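Notebook, kitchen chores bench
16 September 2018

Sunday, building quiet, so no excuse for not writing up the container work. Question as set in July: can we say yet that a machine can do the after-dinner part of a kitchen, meaning boxes, lids, trays, putting away? Yatziri wants a yes or a no for the Verkundale review. My position going in is "parts of it, slowly, with the kitchen arranged to suit."

Terms, so that we stop arguing about them. A chore counts as done when a person coming in afterward would not redo it. A lid resting on a box is not a closed box. A tray on the shelf but hanging over the edge is not put away. The old score sheet gave half credit for both and I have dropped the half credit. This makes the July numbers look worse and they should.

Hand demonstrations total 507 across all container tasks after throwing out the ones with bad tracking. Of those, 38 are lid removal, which is too few, and I would not draw anything from a policy trained on that subset alone. The rest are mostly slide, lift and place.

Compartment box

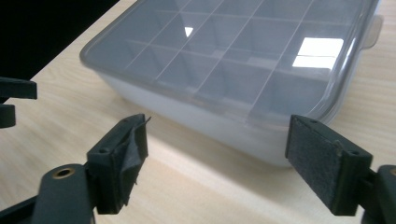
Rigid boxes with a flat lid were expected to be the easy class. The long side is straight, the walls do not give, and a pinch across a corner or an end should hold if the load inside is even. Where the planner loses them is perception. Depth on frosted plastic comes back as a patchwork, and the lid is worse: two bright reflections on it, the larger one on the right split into two panels, and that sort of glare reads to the depth filter as a hole. The dividers under the lid then get picked up as edges of the box itself. Twice the planner put the near edge of the box at the first divider line and closed on air. Butska's fix is to mask anything inside the outer contour and fit a single rounded rectangle. It works when the outer contour is complete. Try polarizing film on the overheads before anyone writes more code.

Note on the gap. The jaw does not open wide enough to take this box by its length, so every approach has to come in on a corner or the short end. A person would use two hands or get fingertips under the rim. We have neither option with a single parallel jaw. Put this in the review as a hardware limit and leave the policy out of it.

Fingertips

Mixed surfaces again. Left tip has the tape, right tip has the foam. I asked for matched tips in July and will ask again. Until then, every trial sheet must say which tips were on. Results from unmatched tips are not to be averaged with the others. The Rotus pads have been on order since before the move and I have stopped planning around them.

Friction estimates from the pull gauge are in the shared sheet. Don't trust the first column, the gauge was not zeroed. Repeat with the tape replaced.

Trays

Clear trays were added at Yatziri's request on the grounds that every kitchen has them. Fair. They are also the item where the gap between "the arm can do it" and "the arm can do it unattended" is widest. 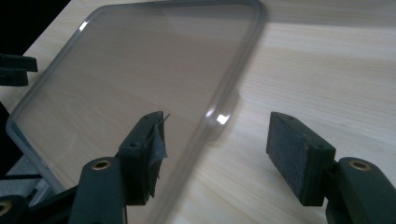
Segmentation of transparent objects is the whole problem here and grasping is close to trivial once the rim has been found. A thin raised rim is a good thing to pinch, one finger inside and one outside, and people in the demonstrations go straight to it. The vision side has far less to work with. The wood grain runs through the base of the tray with hardly any change in tone, so the base is useless as a feature and the segmenter has to live on the rim alone: a slightly darker gray band, plus the glare on the right side, where the reflection bulges out past the rim onto the table. The fit follows the bulge and places the grasp too far outboard. The error is small, but a rim leaves no margin.

Magalhães suggests treating glare as a cue, which is how I suspect people do it. A highlight that slides along a curve as the camera moves is good evidence of a rim. This needs a moving camera during approach and we have one, since the camera is on the hand. Cost is one extra sweep per tray. For a chore nobody is timing, acceptable.

Second tray issue is weight distribution. Pinched at the middle of one side, the tray droops away from the hand and the far rim drags. Pinched at a corner it twists. Lifting level needs the other arm, or a slide to the table edge and a grasp from beneath. The slide is what I would do with one hand myself. Add it as a primitive. It was on the Verkundale list and got cut for time.

Do not test either of these with anything in the tray until the slide works empty.

Lidded food box
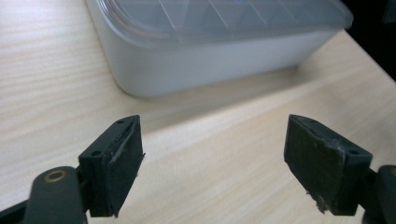

Page last changed by Yatziri Escobedo, revision 3

Yatziri's edits above are spelling and the sentence on averaging. I have left them in.

The lidded food box is the nearest thing we have to an ordinary chore, so it should carry the review. Three subtasks: move it, open it, close it. Moving is fine. White opaque walls give clean depth, and the slight taper toward the base has not caused slips as long as the grasp is near the rim. Opening is poor. The lid overhangs a little, which ought to offer a place to hook a fingertip, but the pads are flat and blunt and simply ride over it. The pattern of raised diagonal lines on the lid also confuses the edge detector, though less than the compartment dividers did.

Closing is where I would put the effort. A person presses around the edge and stops when it feels shut. We have no sensing at the fingertip that would tell us that, and wrist force is too coarse to separate "seated" from "pushing the box into the table." Candidates: press at fixed stations around the rim regardless of feel, or check lid height afterward from the side. Prefer the first. Dumb and repeatable.

Pad wear. Right pad is worse than left on this set, with frayed fibers at the lower front corner and pale marks along the top. Log wear at the start of each session from now on.

Draft answer for the review

Move a closed rigid box: yes, supervised. Move a clear tray: no. Open a lidded box: no. Close one: no, and I would not promise a date. The kitchen as a whole: no. Anyone quoting the first line without the others should be sent this page.

To do
Zero gauge, rerun friction
Film on overheads
Slide primitive, empty tray
More lid demonstrations, aim for even split between opening and closing
Ask Butska whether the contour fit can reject the glare bulge
Return the borrowed calipers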